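Home About Walks Recipes Archive Contact

The long way round to Prultberg

26 January 2025

So I finally did the Prultberg walk, the one I've been going on about since October, and my legs have only just forgiven me! I'd meant to do it with the whole Sutadham crowd but people dropped out one by one (colds, work, a dog with a sore paw) and in the end it was just me, Tuấn Lâm and Raghavendra D'Souza, who turned up in brand new boots. Brand new! I told him. He said they felt fine in the store.

The bus lets you off at the bottom of Panicker Lane and from there you climb 600 feet pretty much straight away, with no warm-up at all. I had a stitch before we got to the first gate. Tuấn had the map and kept telling us the path would level out "after this bit", and it did, but there were a lot of bits.

We stopped at the stone wall for tea and the almond cookies I'd baked the night before. They'd mostly gone to crumbs in my bag but we ate them anyway, out of the corner of the tin. I'm still not happy with that recipe. Too much butter, I think, or my oven runs cold. I'll try again with less and let you know.

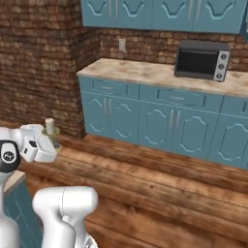
After the wall you get a choice - left through the woods, or right along the ridge. The ridge is shorter but the wind was awful, so we went left and of course got lost. There's a fork that isn't on Tuấn's map, and we picked the wrong side and came out in somebody's field with 30 sheep all staring at us. Lovely view though! We went back up and lost the best part of an hour.

By then the boots were not fine. Raghavendra had a blister on each heel and I had one bandage in my whole bag, so he had to choose a foot. Poor man. He was very good about it and only complained on the downhill.

Bovik is the village at the far end and it has a cafe, thank goodness, with soup and those big rolls with seeds on top. We got in just before they stopped serving. I had the lentil and then I had it again. The bus back was nearly 200 minutes away (check the winter timetable, people, I didn't) so we sat there until they started putting the chairs up, and then we sat on the wall outside.

I want to go back in spring and do the ridge properly. Tuấn says he's in. Raghavendra says he'll meet us at the cafe.

Recent posts
Soup weather again
What I keep in my day bag
Sutadham to the river and back
Almond cookies, second try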